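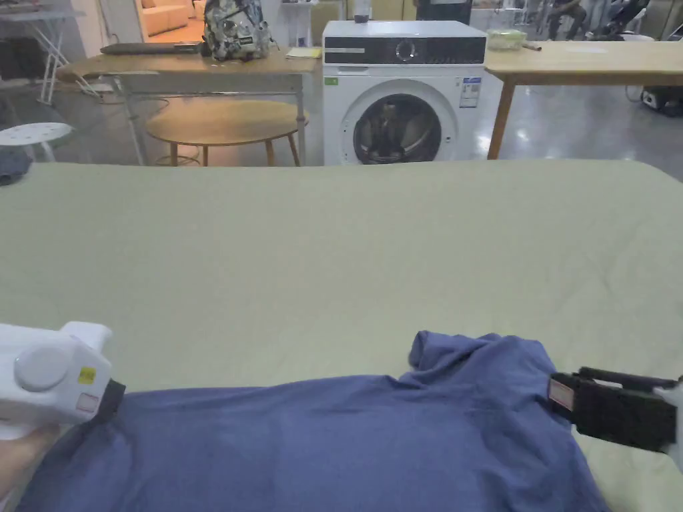 Two hand-held grippers on a blue T-shirt.

The pitch from Tendmont fits on one page. Rent a pair of its grippers, fold, hang and tidy as you normally would, send back the recordings, and some weeks later you get a "skill" your robot arm can run. No programming and no engineers in the house. The starter package costs $2,753 and covers 20 hours of recording. Extra hours are billed at $408 for each block of 10.

I have read a lot of pages like this one, and I read this one twice looking for the word "guarantee." It isn't there. What you get is a "best-effort skill delivery," and if the skill falls short, the remedy on offer is more recording at the block rate.

The grippers are at least easy to understand. You hold one in each hand and work through the jaws, so whatever you do is something a two-fingered machine might in principle do too. That's a fair idea and Tendmont didn't come up with it. Idside sells a plainer set without the training service, and buyers there know they are paying for tools.

My trouble is with the laundry. Tendmont puts shirts at the top of its list, and a shirt is a mean thing to begin with. It never lands the same way twice. Pinch it in two places and the rest bunches up wherever it likes. A person sorts that out by feel, and with the grippers on you give up most of that feel, so you slow down and start working by eye. Whether slow, careful recordings make for a good folding robot is the whole question, and the brochure skips it.

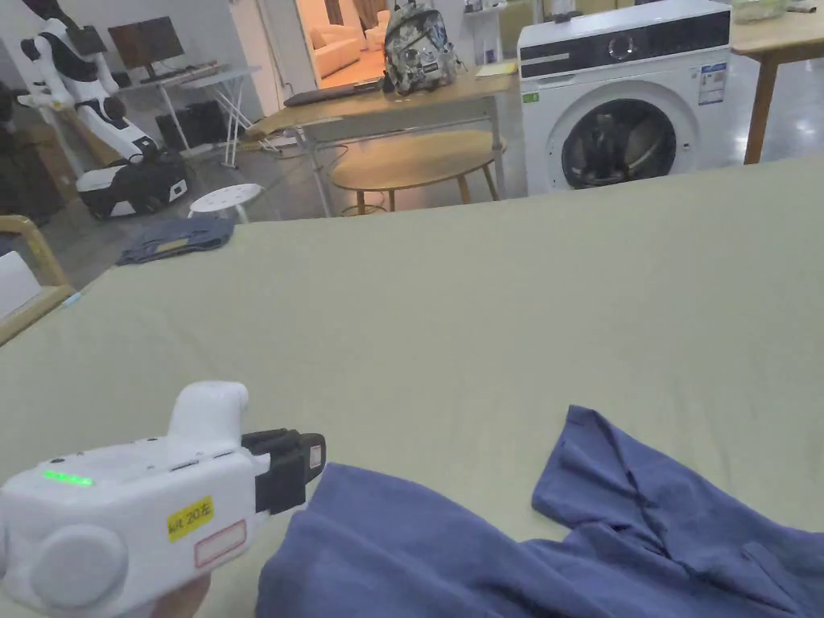
Leonie Thaler thinks I am being too hard on the company. Slow recordings are fine, she told me, as long as they are consistent, and most first-time customers ruin their hours by changing technique halfway through. She would pay for the package again, though she'd want a day of coaching thrown in.

Maybe so. But coaching is a separate line on the price list — "on request," with no figure next to it. Jonas Ammann at Tendmont said a price would be published in December. He also said the recordings stay with the company after the skill is delivered, and that customers can ask for a copy. I would ask before signing.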